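How to sort out your clothes hangers before they sort you out

Posted 11/21/19 in Small Jobs

Open any wardrobe that has been lived with for a few years and you will find more hangers than clothes. Mine had a shirt, a coat and what felt like 1,000 hangers, all hooked round each other like bats having a disagreement. I put off dealing with them until October, when the rail at our place in Ulley came down in the night and made the decision for me.

You will need a table, a basket with a flat bottom, a bin bag and 2 hours, most of which you will spend untangling.

Step 1. Get them all out
Every hanger that isn't holding something up comes out of the wardrobe. Check the back of the door and the spare room too. Don't pull at a knot of them. Lay the whole lump down and lift off whichever one is on top.

Step 2. Be harsh
Plastic ones with a snapped bar go. So do the tiny ones that came with socks. I had four padded satin hangers in a shade I can only call hospital peach, and they went to the charity shop, which took them with visible courage.

Step 3. Check the wire ones flat
Wire hangers bend if you look at them, and a bent one leaves a shoulder bump in a jumper that no iron will shift. Put each one down on a smooth, pale surface. A plain board or an old shelf will do. Press lightly on each corner in turn. If the opposite corner lifts, it's twisted. Ease it back with your hands, a little at a time, or give up on it and keep it for unblocking the sink.

Look at the hook while you're there. It should sit in line with the rest — if it leans, so will your shirt.

Step 4. Fill the basket
Hangers that pass go in the basket, hooks all at the same end. This feels fussy for the first few and then you'll be telling other people off about it. My basket holds 16 before they start to climb out, and that is my limit for spares.
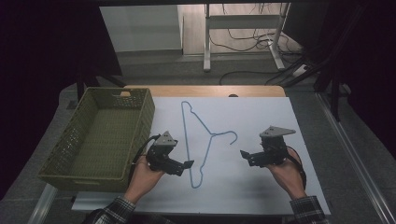

Blue wire hanger on the board, basket to the left.

Step 5. Put them back
Hang them with every hook facing the wall, so you can grab an armful of clothes in one go. Leave the basket on the wardrobe floor for the spares. When it's full, the next hanger to come home from the dry cleaner's goes straight back to the dry cleaner's. Ours takes them without a word.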